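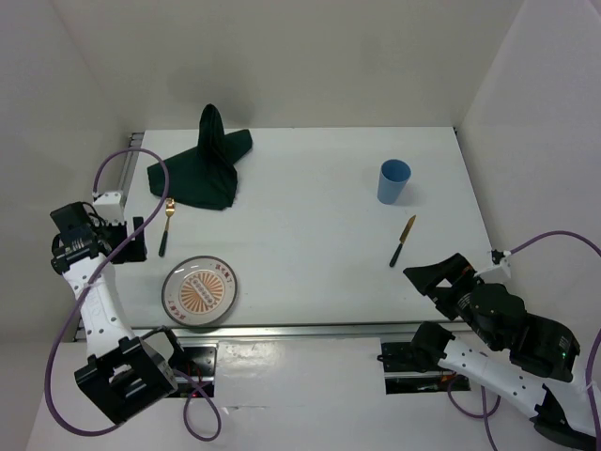 One owner in Goretbridge wrote to us that the dishwasher "cleans very well but leaves everything white", and asked if the salt can be put in after the machine was already used for a month. Yes, it can. Please follow section 4 from the beginning, also if your machine is not new.

4. Preparing the Dikgate 414 for the first wash

Before you start, the machine must be connected to water and power as shown in section 3. The tap must be open. Keep the small funnel and the test strip from the accessory bag near you.

4.1 Measuring the water hardness

1. Let the cold kitchen tap run for a short time, then fill a clean glass.
2. Hold the test strip in the water for one second and shake it off.
3. Wait one minute and compare the strip with the colour card on the back of this guide.
4. Write down the level (H0 to H5). You will need it in 4.3.

Note: If you live in an apartment building with a central softener, measure at your own tap. Do not use the number from the water company.

4.2 Filling the salt

At level H0 no salt is necessary. Go to 4.3, set H0 and continue with 4.4.

1. Take out the lower basket.
2. Turn the cap of the salt container to the left and lift it off.
3. Only for the first filling: pour water into the container until it is full.
4. Place the funnel and pour in 400 g of dishwasher salt. Some water will come over the edge. It is normal.
5. Wipe the salt grains from the thread and close the cap firmly.
6. Put back the lower basket and start the Rinse program immediately, without dishes.

CAUTION: Use only salt which is sold for dishwashers. Table salt and sea salt contain small parts that block the softener. This damage is not covered by the Ekard warranty.

CAUTION: Never put detergent in the salt container - not even a little. If it happened, do not start the machine and call the service.

The salt lamp can stay on for several washes after filling. If it is still on after one week of normal use, open the container and check if the salt has become one hard piece. Break it carefully with the handle of a wooden spoon.

4.3 Setting the level

1. Switch on the machine with the door open.
2. Press and hold Program and Start together until the display shows H and a number.
3. Press Program again and again until you see the level that you wrote down.
4. Press Start to save. The display goes dark and comes back.

If you do not press any button, the machine leaves this menu by itself and keeps the old level.

4.4 Rinse aid

1. Open the flap beside the detergent drawer.
2. Fill slowly up to the MAX line.
3. Wipe away what is spilled, otherwise there will be much foam in the next wash.
4. Close the flap until it clicks.

The dose is set to 2 at the factory. If you find drops on the glasses, go one step higher. If you find blue stripes, go one step lower. Change only one step at a time and wait a few washes before you change again.

4.5 Which things to wash

Plates, cups and steel cutlery can go in if the maker permits it. Turn cups with the opening down. Knives lie flat in the upper basket with the blade to the inside.

Please wash by hand:
- cutlery with glued handles
- coated or coloured cutlery, if the maker does not say that it is dishwasher safe
- aluminium, copper and tin
- wooden boards and spoons
- old porcelain with painting over the glaze

Cloth napkins, sponges and towels do not belong in the dishwasher. Threads can come loose and go into the pump.

Note: Do not mix silver and steel cutlery in the same compartment. Dark spots may appear where they touch.

4.6 First wash

1. Load the machine, but not full for the first time.
2. Turn both spray arms by hand. They must not hit anything.
3. Put detergent in the drawer. For the Quick program (31 minutes) use powder - tablets often do not dissolve completely in this time.
4. Choose the program, press Start and close the door within four seconds.
5. After the end signal, open the door a little and let the dishes cool before you take them out. Empty the lower basket first.

If you have the Tejada hose extension, look also behind the machine during the first wash and check both connections for drops. Tighten by hand only. If water still comes out, close the tap and read section 7, "Leaks and error codes".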